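Cómo doblar y guardar una colcha acolchada

Una colcha acolchada ocupa mucho en el armario y se arruga mal si se guarda de cualquier manera. Conviene doblarla sobre la cama, con la manta puesta y bien estirada, porque en el suelo recoge pelusa y en una mesa normal no cabe.

Extienda la colcha con el derecho hacia abajo y alísela con la palma desde el centro hacia las orillas. Dóblela en 3 a lo largo, siguiendo el borde ribeteado si lo tiene, y después por la mitad. No apriete los dobleces con la mano: el relleno se aplasta y las costuras curvas acaban frunciéndose. Para sacar el aire basta con apoyar el antebrazo.
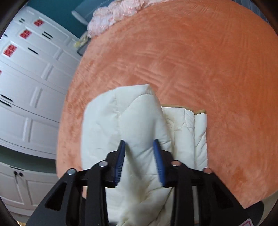 Colcha blanquecina con ribete marrón claro, doblada sobre una manta naranja de pelo suave.

Si la manta de debajo es de felpa, pueden quedarle líneas marcadas de haber estado plegada. Se cuelga una noche en el baño después de la ducha y se cepilla en un solo sentido con un cepillo blando. La plancha directa deja brillos.

Para guardarla, mejor una funda de algodón. Las bolsas de vacío sirven para unas semanas — no para todo el verano. Nosotros usamos una caja de tela Hatico de 37 cm de alto y la colcha entra sin forzar la tapa. Un saquito de lavanda en la esquina y nada más encima.

En febrero la sacamos, la aireamos una tarde y la volvemos a doblar por otro sitio, para que no se marque siempre la misma línea.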